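Plondel Practice for Tabletop Retail Picking

The Plondel Practice is a voluntary set of rules for robot arms that pick packaged goods from a table or counter. It was first drawn up at Valtisbridge and covers the layout of the work area, the placing of goods and the records kept afterward. The current text runs to 28 clauses and is dated 8/10/25. It does not replace the safety rules that apply to the arm itself.

Work area

Clauses 1 to 9 deal with the table. Each arm must have a status light that can be seen from the operator's side, and an arm not in use should be folded upright. Trays and baskets are set down before the arms are powered. Display racks may stand between two arms if neither has to reach across the other's base.

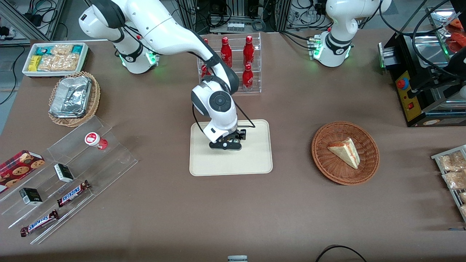
Placing of goods

Goods are put out as a shop would put them out. Clear acrylic stands are allowed, though the Practice warns that glare on the edges can be mistaken for part of a package. Boxes may stand upright or lie flat. Small bottles may lie on their sides with the cap facing the gripper, and a price or stock label may cover part of the printing. Items of the same kind can share a tier. The receiving basket goes in front of the stand, close enough that an item is never carried over other goods.
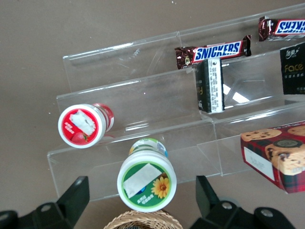 Approach and grip

The fingers open before they come level with the lowest shelf. Clause 14 sets the order of approach: front ledge first, then the middle step, then the top. An operator may depart from it when a certain item has been requested, and the change goes in the log. A dropped item is left where it falls until the arm has stopped.

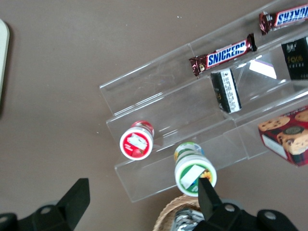
Record keeping under the Practice is brief. Each log entry gives the item, the shelf it came from and the result. Shelves are named by height, so a Snickers bar on the upper shelf is entered under "top" and a tub on the lowest ledge under "front," whichever way the stand is turned. Tesura, which hosts the shared log, listed 1155 entries in its first release. Baumgart checked them and accepted 904. Most of the rest lacked a shelf name.

Revision

The text is reviewed every 2 years. Proposed changes are received until the end of December.

See also

Gripper
Pick and place
Shelf labeling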